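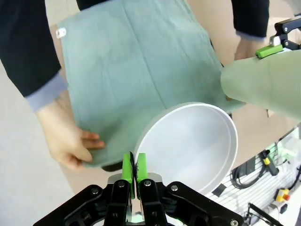 Towel folding on a two-arm bench: tips from the build

Start with one kind of towel. Buy several the same and put the odd ones away until the fold works. Thin bath towels are easier than thick ones, and a towel with a loop or tag on the edge gives you a quick way to tell which corner you are looking at.

Wash new towels twice before you use them. Skip the fabric softener. It leaves a film, and after a few sessions the finger pads start to slip.

Old fold lines matter. A towel that has sat in a stack wants to close up again along its creases. Shake it out, hold it by two corners and let it hang for a moment before you lay it down or hand it over.

Finger pads

Wipe the pads with a damp cloth at the start of each session and pick the lint out of the gap between them. If the arm drops a corner it used to hold, clean the pads before you change any numbers. We lost a whole evening in June to lint.

Check the bolts on the gripper linkages every 8 hours of running. Ours are snugged by hand with a short hex key. Use a small drop of thread locker on metal into metal, and keep it off plastic parts – some kinds will crack them.

Bench top

A plain top in one color helps the camera find the edge of the cloth. Avoid anything close to the color of your towels. Ours is 942 mm across, and both arms can reach the middle with room to spare. If you are cutting your own, tape the cut edges so they don't snag loops.

Keep small parts off the bench. A screw under a towel will be picked up with it sooner or later.

Wiring

Mount the electrical parts on a panel to one side, low enough that a hanging towel can't sweep across them. Coil spare cable and tie it in 2 places. Label both ends.

Put the stop button where you can hit it without reaching past an arm. Test it before each session, with the arms moving slowly.

Handing over a towel

Run at low speed whenever hands are near the grippers. Hold the cloth by its edges, keep your fingers clear of the pads, and let go only after the grip has closed. Roll up loose sleeves.

Write down the settings that work, on paper, next to the bench. Our closing width is 445 on the controller's scale, and it has been lost and found again more than once.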